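Wanted: an assistant editor for a very small magazine

Wonel comes out 3 times a year and is read by 3234 people, several of whom write in to complain about the commas. We need someone to answer them, and also to help make the thing.

It's a magazine about eating alone. Recipes for one, essays on diners, a long-running feud over soup. The job is 20 hours a week in our Salinas office, up one flight of stairs.
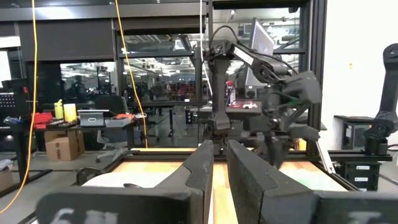

Light wood tabletop, black metal edge.

You would read the submissions pile (54 deep as of this morning, mostly soup), check recipes for missing salt, and chase contributors politely, then less politely. Our last assistant left in January for a magazine that pays. We pay too, just not in a way that gets talked about at parties.

Mornings are quiet. 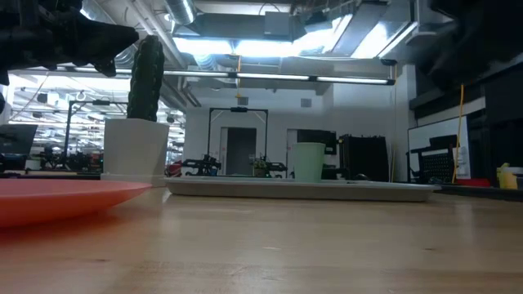
Afternoons are when the phone rings, and it is usually the printer. You should be able to spell, cook an egg, and tell a writer that their childhood memory runs two pages too long. A degree is fine. We won't hold it against you. 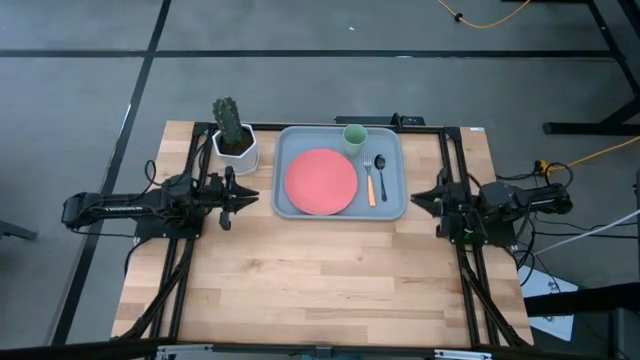
How to apply

Send a letter of one page and a review of the last meal you ate by yourself, 5 sentences at most, to Luzius Lanz, editor, by 8th June. He reads everything and replies to most of it. No headshots, please, and no soup.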